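Home About Software Docs Jobs Contact

Print this page | E-mail this page

About Kener

We write the software between the camera and the motors. Perception, grasp planning, control, and the tooling that holds it all together when somebody changes a config on a Wednesday and doesn't tell anyone. No hardware of our own. We used to have a bit, gave it away.

Started by Anatole Vidal in a rented room over a tile shop, one desk, one very loud workstation. Moved twice. Still loud.

What we work on is cloth. Towels, knitwear, bedding, anything that won't hold its shape while you think about it. A box has corners and you can fit a model to it. A towel has whatever shape it landed in. Most planners we tried early on wanted a rigid mesh and a tidy table, and people's homes have neither. So we wrote our own, threw it out, wrote it again. The second one is what we ship.

How the stack fits together

Surkar is perception. Takes wrist camera frames, finds the cloth, finds edges and folds worth grabbing, and gives each one a score. Handles wide lenses without flattening the picture first – we train on the distorted view because that's what the thing sees at run time. Patterned backgrounds were a pain for ages. A floral quilt has more edges in it than the towel on top, and an early version of Surkar would happily go for a printed petal. Better now. Not perfect, see the known issues page.

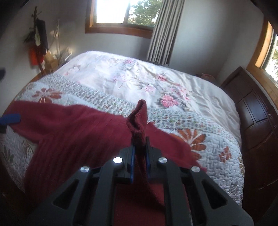

Jemal is the planner. It gets the scored candidates from Surkar and decides where to pinch, how deep, and which way to lift. Pinch too shallow and the cloth slides out, too deep and you've got the bedspread as well. Jemal keeps 6 candidates alive at once and drops them as new frames come in, so it can change its mind partway down without stopping the arm. That last part took most of a winter.

Derkon is control. Small, boring, C++, on purpose. Runs its loop at 400 Hz and does not care what the planner is up to so long as the setpoints keep arriving. If they stop, it holds. If they stop for longer, it backs off and opens. You can set both times in the config file, please read the comments in there before you do.

Then tooling, which doesn't have a name becuase we couldn't agree on one. Log replay, time sync checks, a labelling screen, a viewer that lets you scrub two cameras side by side. Probably half our hours go in here. Customers ask about the planner and then spend all day in the viewer.

Two grippers, one garment

Current work, since January. Sweaters mainly. A towel you can get somewhere with from one side, but a sleeve wants to be held in one place and opened in another, and now you have two views that don't agree on where the cuff is. Jemal has a shared cloth state for this – both views write to it, newest wins, with a penalty if the jump is too big. Ribbed knit helps, the ridges give Surkar a direction to follow. Dark knit hurts, there's no detail inside the opening, just black. Bright windows behind it don't help either, the exposure goes all over the place.
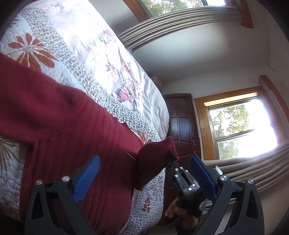
Dark red sweater, second gripper at the open end of the cuff.

We replay 600 episodes every night against whatever got merged that day. If the grasp scores drift, the merge comes back out in the morning, no arguing. (Some arguing.)

How we work

Small team. Everybody does support, including Anatole. Everybody labels data too, one afternoon a week, so the people writing the models know how unclear a hem can be. Code review before lunch if you can manage it. We write things down in plain text and keep it next to the code.

We don't do demos on a clean white table. If you want to see it run, send us footage from your own rooms, with your own bedding and your own bad light, and we'll put that through Surkar and send back the overlay. Good or bad.

Colour calibration, lens files, install notes: all under Docs. Jobs page is current. Offices are upstairs, door sticks, push hard.

Print this page | E-mail this page

Comments (4)

tessellate: Does Derkon run without Jemal? We have our own planner and only want the hold and back off behaviour.

Kener team: Yep. Send it setpoints over the socket, theres a sample client in Docs.

mbrindle: Been using the viewer for 2 months, love it, but scrubbing gets slow on long logs. Any plans?

oldgreywrist: Would like to see more on the shared cloth state. "Newest wins" sounds scary when one camera is lagging.

Home About Software Docs Jobs Contact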